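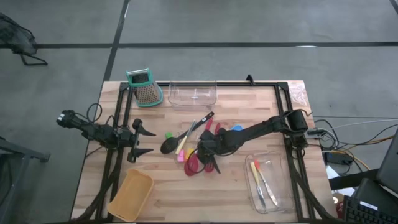
Equipment Review: Follstead Butcher-Block Worktable

Reviewed by Lucrezia Caputo and Leonardo Orlandini, Marino Culinary Institute, Office of Equipment and Facilities
Issued 11/11/21

Scope
The Institute placed the Follstead worktable in its preparation classrooms in April for use by first-year students. This review covers the top, the base, routine care, and the terms offered by the supplier, Domen. It is intended for schools and training kitchens considering a wood surface for daily instruction. The table was not tested for commercial production.

Delivery and assembly
The table arrives in two cartons, one for the top and one for the base. Facilities staff completed assembly in almost 9 minutes per leg, a slower pace than the printed instructions suggest. The delay came from the leveling feet, whose threads were stiff on every unit. The instructions are clear, although the parts list still shows a bracket that is no longer supplied. Domen confirmed this in writing and promised a corrected sheet.

The top
Students used the surface for rolling pasta, kneading bread, and general cutting with a board in place. The strips remained flush throughout the trial, and no joint opened. Flour and dough released cleanly with a bench scraper. Beet juice and turmeric left marks that faded after a light sanding. Hot pans left marks that did not, and trivets are now required in all of our classrooms.

Students with long forearms reported that the front edge was sharp. Mercedes Tamayo of the baking faculty had the edges rounded in our own workshop, after which complaints stopped. The manufacturer should do this before shipment.

Hand tools
Metal utensils dented the finish when dropped. The faculty has since moved to softer spoons and turners for classes held at these tables.

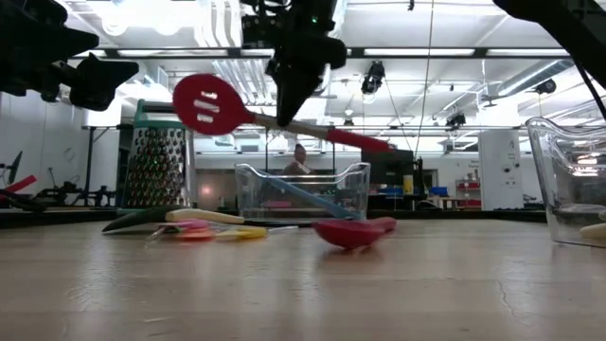
Slotted spoon with a red head and wooden shaft.

The base
The base is steady under kneading and does not creep across a sealed floor. The lower shelf is less satisfactory. It bowed under a stack of sheet pans and had to be replaced on two tables. Schools that store stand mixers below the work surface should order the reinforced shelf, sold separately.

Care
The manufacturer recommends oiling every five weeks. Our classrooms are heated heavily in winter, and we found this interval too long near the radiators. Oil should be left overnight and wiped before the first class. Bleach solutions should not be used.

Supplier terms
Domen answered most inquiries within one business day. The warranty runs eleven months from delivery and excludes surface stains. A comparable table from Flestwood carries a longer warranty at a higher price, but its top cannot be resanded.

Rating
Top: 9 out of 10
Base: 5 out of 10

The Office recommends the Follstead worktable for teaching kitchens, with the reinforced shelf and rounded edges. Questions about the trial may be sent to Graziella Longo at the Office of Equipment and Facilities.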